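**Ticket 84: demo day prep, chemistry station**
Status: open, mostly better
Opened: 1 February 2019
Site: Pedstead, teaching lab
Priority: high (the Kevberg people are coming back to see it!)

Okay, so I'm writing this up while it's fresh, and I'll tack on more as I go. The plan for the visit was simple enough on paper. The arm takes powder over to the glassware, tips it in, visitors clap, everybody moves along to the Wogan booth for coffee. We ran it for the morning group and it got through two rounds fine and then stopped dead in the third with "target pose rejected." Big red line in the log, a dozen people looking at me.

First thing I tried was the obvious one, a restart of the Lelum controller. Came back up clean, homed fine, and then rejected the same pose again. Second restart, same deal (I know, I know, but you always try it twice).

Then I went through the log properly. The error always comes on the approach to the powder, never on the glassware moves. Every joint was well inside its limits and the speed was at our usual demo setting. So the arm was happy and it was the planner that didn't like where it was being sent.

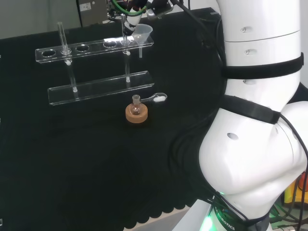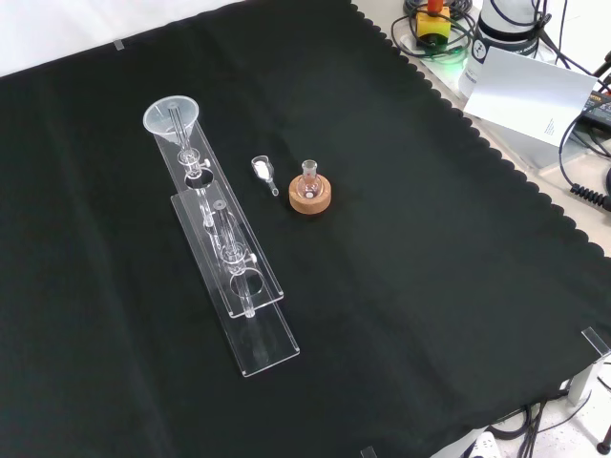 My money was on the taught points, and that's where I spent most of lunch. We set the whole station up in August for the last open day and I'd loaded that same file without a second thought, figuring a table is a table. Well, the pickup point in there was for a jar with a nice tall lip, and what we're using now is the little clear scoop with the powder sitting right in it, so the old approach angle made no sense at all. The planner was trying to come in low and was tripping over the keep-out height we'd set for the tabletop. Good for the planner, I guess! I'd rather have a red line in the log than a gripper in the table.

What I changed:

- Made a copy of the August file and left the original alone
- Retaught the pickup approach so it comes in steeper
- Raised the travel height between stations by 6 mm
- Dropped the approach speed, which looks better to a crowd anyway

After that I ran it 4 times with no visitors in the room and got no rejected poses. Then the afternoon group came in early and I had to go live with it, a bit sweaty. It ran! One pause in the middle where it sat there thinking for a couple of seconds, but it picked itself up and finished. A kid asked me if it was tired.

About that pause: the log shows a planner timeout and a retry. The timeout is set to 1,000 ms, and I'm guessing the new approach takes it longer to solve. I haven't touched that number yet. If somebody who knows the Lelum settings better than I do wants to weigh in, please do it on this ticket and not in the hallway, I will forget.

Still to do:

- [ ] Look at the timeout and decide if it should go up
- [ ] Put the station file name on the checklist so we don't load the wrong one again
- [ ] Full run-through with the Kevberg script before they arrive
- [ ] Find out who has the spare pendant

**Update, end of day:** one more run after everyone left, no pause this time. Same file, same settings, so I can't call the timeout thing fixed. Leaving the ticket open. The new file is saved on the controller under "pedstead_demo_steep," please don't rename it.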